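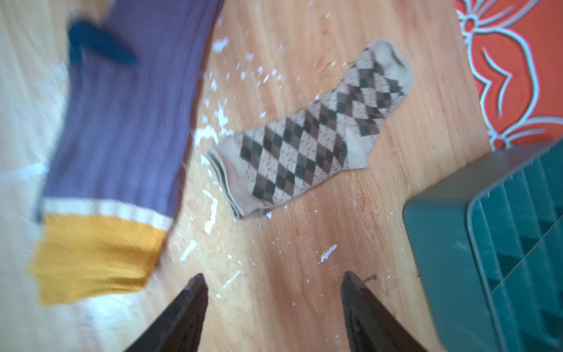 Jadia 2 now in use for wrist-view grasp planning

The Lorembridge Manipulation Software Group has completed the move to Jadia 2, the second version of its perception package for soft household items. The new version was installed in August and replaces the original package on all arms used for sorting work.

Jadia takes pictures from the wrist camera and marks out each item that the gripper might pick up. Its results are passed to Gatix, the group's motion planner, which chooses an approach direction and an opening width for the fingers. The first version was built for boxes and bottles and dealt poorly with clothing. A folded sock was often reported as two separate items, and a patterned one could be divided along its own pattern.

Version 2 addresses this by looking at the outline of an item before its colours. A second change concerns small litter such as crumbs, threads and flakes of paper. These were formerly sent to the planner as items in their own right, and Gatix would spend time preparing grasps that could never be carried out. They are now placed in a separate layer, which the planner may consult but does not treat as a target.

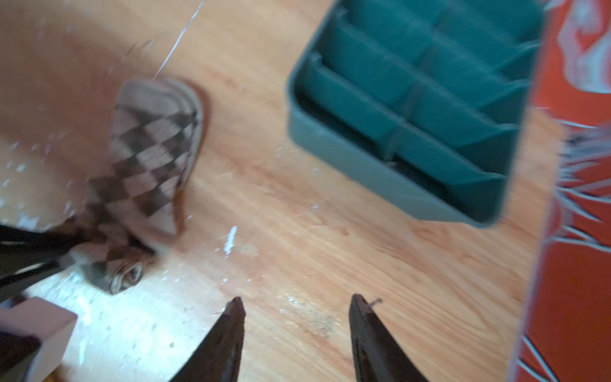

Wrist view with the gripper open, showing a patterned cloth, small white debris and a tray with six compartments.

The package was checked against a set of 1518 labelled views prepared under the supervision of Tsung-han Lu, who leads the perception work. Of these, 800 contain at least one item of fabric. The group has also agreed a common set of 9 labels, so that views recorded by different teams can be compared without conversion. Teams holding older recordings are asked to keep the original label files until the conversion script has been reviewed.

Some matters remain open. Threads lying across an item are still at times joined to it in the outline, and the fingers themselves are masked by a fixed shape that must be redrawn whenever the tips are changed. An automatic mask is being prepared within the Kuusk project — it will be offered first as an optional setting.

Users of Gatix need to update their configuration before connecting to Jadia 2, as the message format has changed. Notes on the update are held in the group's shared repository, and requests for access should be sent to the software desk.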